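Taking a group to the Gradgate open day, what do they let you see?

Posted in Visits and Days Out, 2024-03-28

I'm bringing ten adults from our evening class to the robot open day at Gradgate in June. Most of them have never been near a robot. The booking page only says "live demonstrations" and "hands-on area" and gives two entrances, Gastitz and Khan. Has anyone been? I would like to know how long to allow, if you can get close to the machines, and which entrance to use. One of the group has a bad hip and can't stand for long.

Štefánia Baláž

I went last June with my sister. Use the Khan entrance. It is level all the way and the coat check is just inside. The Gastitz one has steps and you come out on the wrong side of the hall.

Allow three hours. We did it in two and missed the upstairs talks. The demonstrations run on a timetable that they hand you at the desk, and each one is short, maybe fifteen minutes with the talking. There are folding stools stacked by the desk. Take one for the person with the hip before the group ahead of you gets them.

The hands-on area is mostly for kids. You drive a small cart with a tablet. Our group of adults got bored with it fast.

Food is expensive. Bring sandwiches.

gate_regular

It's fine. Gets crowded after lunch, they let in 1000 people and stop. Parking is 373 spaces and they fill up, so take the bus if you can.

Matěj Polák

I agree with Štefánia on the entrance, but I'd spend most of the time on the hand demonstrations in the Arel room. That was the part our people talked about on the way home. It's a smaller room, so a group of ten should ask at the desk for a slot together as soon as you arrive. They split us into two and half of us heard a different presenter, who went much faster.

You stand behind a tape line, close enough to see the joints in the fingers. The presenter explains what the hand is going to try, then it tries it. Some of the attempts failed when I was there and they just ran them again, and I found that more useful than the polished video in the lobby. Tell your class to ask questions during the run. The presenter stopped for ours and didn't seem to mind.

Two practical things. The room is cool, so bring a sweater. And the screen on the wall shows the view from the wrist, which helps anyone sitting on a stool at the back who can't see over the people in front.
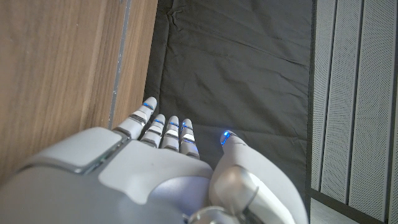
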